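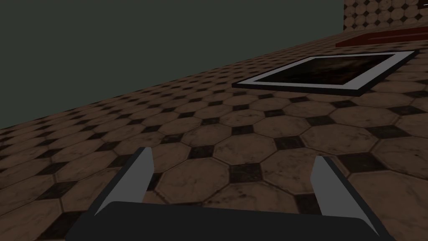
A robot gripper over a patterned tiled floor, in a computer rendering.

The Morning Shout

At 7:45 a.m. the sales floor at Dinditz goes quiet, which is how you know the noise is coming. Team leaders walk to the front. Phones go into a tray. Then 96 adults, most of them with mortgages, clap in unison and yell the company's monthly target at the ceiling.

I watched this in February from a spot beside the coffee machine. The number was yelled nine times. On the fifth, a man in the back row checked his shoelaces and stayed down there until it was over.

Dinditz sells service contracts for commercial kitchen equipment. It is decent, dull work, and the people who do it are mostly good at it. What they are doing every morning before they pick up a phone is harder to explain. The company calls it Ignition. It was brought in by a training outfit named Ganamix, whose brochure promises "a measurable shift in collective will." I asked Ganamix how collective will is measured. I was sent the brochure again.

The motivational ritual has had a long run in office life, and it keeps coming back under new names. Company songs went out of fashion, then returned as chants. Trust falls gave way to walks over hot coals, then to cold plunges in a rented tub behind the warehouse. The pitch barely changes. Staff who go through something uncomfortable together will care more about the numbers. The discomfort is always described as voluntary.

How voluntary is a matter of where you stand. At Dinditz, attendance at Ignition is optional, according to the staff handbook. Attendance is also written down. Two employees told me that people who skipped it were asked at their next review whether they were "still on the bus." Neither had seen anyone punished outright. Both had stopped skipping.

"You learn to move your mouth," one of them said. She has been there four years and beat her target in three of them. She credits a spreadsheet.

Sohail Swati spent most of his career running sales teams before he took over operations at Abbasi, a furniture wholesaler that tried a version of the same program and dropped it. He isn't an enemy of the pep talk. He used to give a lot of them.

"I was good at it, too," he told me. "People came out of the room buzzing. Then I'd look at the orders for the week and they looked like the orders for the week before."

Abbasi's program was built around forfeits. The team with the lowest sales at the end of the month had to do something mildly embarrassing in front of everyone else: sing, wear a costume, serve lunch. Managers said it was in good fun. Swati says the same team lost over and over, for the plain reason that it had the worst territory, and that its members stopped finding it funny well before their bosses did.

"We were making people wear a chicken suit over a map," he said.

He ended it after two of that team's best people left within a month of each other. The company then redrew the territories, a job it had been putting off for years. Sales in the weak region went up. Swati is careful about that. The market was improving anyway, he says, and he wouldn't swear to how much of the gain came from the new map.

I wish the other side were as careful. Ganamix gave me the name of one happy client, a software reseller called Suvik, whose results it described as "remarkable." Suvik's managers did sound pleased. In the quarter after the program began, they said, revenue rose 7 percent. They had also launched a new product line that quarter and raised their prices. When I asked how they had separated those things from the shouting, there was a pause on the line, and then someone said that you could really feel the difference when you walked in.

Maybe you can. I don't doubt that a roomful of people clapping feels like something. A marching band feels like something. Feeling is cheap to produce and hard to bank, and the companies buying these programs seem strangely relaxed about the gap. They would never sign for a delivery truck on the strength of how it felt to stand near one.

The price is part of the appeal. Ganamix charges $500 a session for its basic package, less than most firms spend on printer supplies. A pay raise costs a great deal more. So does fixing a commission plan that no longer makes sense, or hiring enough people to answer the phones. Set next to those, a man with a headset microphone looks like a bargain, and he doesn't require anyone in management to admit to a mistake.

Dinditz has renewed for another year. A manager there told me that morale had never been higher, and that the proof was how loud the room had gotten. I asked whether the team had hit the number it was shouting.

It had missed by a little, he said. They were thinking of moving Ignition up to 7:30.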